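Evaluation of the Serra Simulation Kit for Two-Arm Kitchen Tasks
Student project report, Cleston, spring term
Author: Wiebke Kleinschmidt

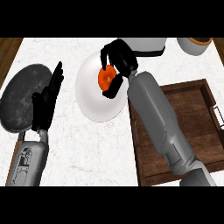 1. Scope

The Serra kit is a commercial package sold by Fladby for developing manipulation tasks in simulation before any hardware is bought. The department had a trial license through February, and this report covers whether the kit is suitable for the second-year automation course. It does not cover transfer to a physical robot.

The kit consists of a physics engine, a library of kitchen layouts, two arm models with multi-fingered hands, and a scripting interface. Nudemix, the task editor, is a separate add-on and was included in the trial.

2. Test task

The main task was a pick-and-place on a marble countertop: grasp a small round food slice with the right hand, carry it to a white plate and release it. The left arm is simulated throughout but has no assigned goal. The layout also includes a frying pan, which the right arm does not need to reach.

We ran 500 trials with the default controller and 500 with our own grasp script. Slice position was randomized within the limits set by the editor. A trial counted as a success if the slice was at rest on the plate when the episode ended.

3. Results

Default controller: 391 successes.
Own script: 446 successes.

Most failures with the default controller occurred at the pinch. The fingers closed too early and pushed the slice away. Our script delays closure by 8 time steps and lowers the approach speed. The remaining failures were mainly slices that landed on the rim of the plate and slid off.

4. Usability

Installation took one afternoon on the lab machine. The scripting interface is well documented except for contact parameters, where the manual lists default values without units. Support answered our question on this after 14 days. Nudemix crashed whenever a layout with more than 2,000 saved episodes was opened. Splitting the file avoided the problem.

5. Assessment

The kit is adequate for the course if groups use prepared layouts. The default controller should be supplied only as a baseline. We would not purchase Nudemix at this stage, as the same layouts can be edited by script.

Open items: license count per group, friction values for the plate, storage quota.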